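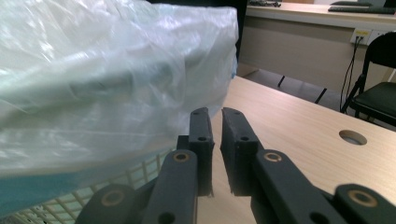

4.3 What the open day did to the protocol

The public demonstration in August was never meant to produce data. It was on the department's calendar before we had a working pipeline, and the two of us on duty planned to run the handheld gripper over the usual household items, answer questions, and be home for dinner. We report it here because the visitors changed the study more than the pilot did.

Visitors were invited to take the tool, pick something up, and put it somewhere else. The instruction sheet ran to a page and was used mainly as a coaster. We had expected people to reach for the rigid objects, which the pilot participants preferred and which Pedstead, our grasp scorer, handles well. They went for the plastic bags. Children in particular (the Minis, as they appear in our session log, after the name of the visiting school club) showed no interest at all in a block that could be grasped on the first try.

Bags are unkind to a two-fingered gripper. A crease offers an edge that may or may not still be there when the fingers close, and glare on the film gives the wrist view a good deal to look at and little to go on. Figure 4 shows the tool beside a large translucent bag and a lattice-sided basket, an arrangement typical of the soft-goods station. The edge of the bag nearest the fingers is crinkled and close to vertical, the kind of target most visitors chose. Pedstead's confidence on such edges was high, and we have since stopped quoting it.

By the end of the afternoon the log held 1,603 grasp attempts. Our target for the whole pilot had been 500. We would like to credit the interface, but the line for the tool was next to the line for the ice cream.

Two findings carried over into the main study. First, visitors who had never held the device pinched the film and then dragged it sideways before lifting, a habit absent from our own recordings, where the operators had all been trained by Miyuki Aoki and lifted straight up as she does. We had been modeling one person's wrist. Second, the attempt segmenter, Dogbe, treated every pause for conversation as the end of a grasp. A visitor who stopped to ask what the robot would cost was therefore recorded as having finished, often with the bag in midair. The segmenter now waits for the fingers to open.

We excluded the open-day attempts from training, as consent had been collected for attendance only, and used the operators' notes alone to revise the task list. The revised list was then tried on Esix, the fixed arm, with the same bags – and with the instruction sheet cut to three lines.

Figure 4. Handheld two-fingered gripper at the soft-goods station, with plastic bag and basket.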